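Skutico trial reports, readme

Collected write-ups of drug trials for viral chest infections, put together at Drerken by Eyerusalem Kumsa and Andor Kovács. 253 reports, one text file each, plus a table of outcomes. Last changed in October.

Please don't treat the outcome column as proof that anything works. Of the reports, 137 come from the press offices of the firms selling the drug, and I would read "shortened recovery" in those with a raised eyebrow. Only 51 give the size of the placebo group.

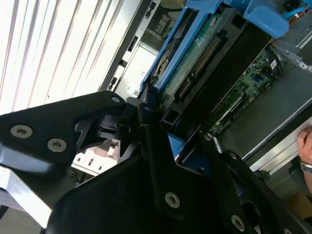

Recovery time is in days, copied as printed. Some authors start the clock at first symptoms and others at the first dose, and many don't say. Averaging the column is a bad idea, though I expect people will do it anyway.

Arsen Stetsiuk checked the dose field against the originals. The side effects field hasn't been checked by anyone and I wouldn't use it yet.

Known problems: file 137 is a duplicate of file 51. Two reports have no author.

Corrections to Andor, with the page number please.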